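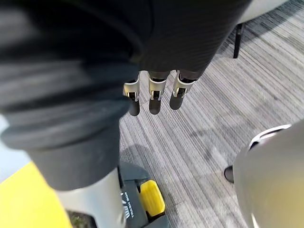 Figure 6.1 Finely ribbed dark fabric, and a sleeve with a thick rolled cuff

Chapter 6
What does "hard-wearing" mean?

Pick up any work shirt in a shop and the swing tag will tell you it is tough. It may also say the colour won't fade and the cuffs will keep their shape. Very few tags say how anybody found out.

This chapter looks at durability claims and the tests behind them, where there are any. We start with abrasion, the slow rubbing that wears through elbows and cuffs. In a rub test, a sample is clamped and rubbed against a standard cloth until threads break. The Skeller overalls range, for instance, is sold as lasting "2553 rubs". It is an oddly exact figure, and the tag is silent on how many samples were tested or how hard they were pressed. A single sample proves very little. Fifteen would be a fair start.

Colour is the second problem. Dark dyes are often praised on the strength of one gentle wash, yet a shirt worn to work may be washed 200 times. Be wary, too, of the word "average" – it can hide one dreadful result among several good ones.

Before you read on, find a garment at home that makes a durability claim. Copy the exact wording into your workbook and underline each part that could be measured. You will need it for the Mastness case study in Section 6.3.

Key terms: abrasion, colourfastness, pilling, sample size

6.1 Rubbing, pulling and tearing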